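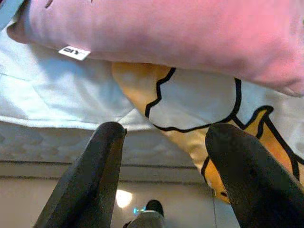
Pink pillow with a small label, on a light-blue sheet.

Bulero Textile Words

Bulero is a word list for household textiles, in English with Australian spelling. It has 822 entries. Each entry gives the word, a short meaning, the usual fibre and one sentence of use.

Files
words.csv: the main list
colours.csv: colour names, with "grey" and never "gray" 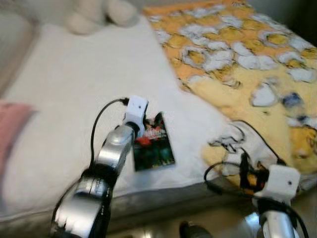

The words were collected from old shop catalogues and from sewing notes which Wumpini Acheampong typed in. Entries longer than 30 words were shortened by hand.

Known problems
"Doona" and "quilt" are still separate entries. Some meanings for wool are too general.

Licence
Free to use, also for teaching. Please write the name Bulero when you share it. Next version comes in September.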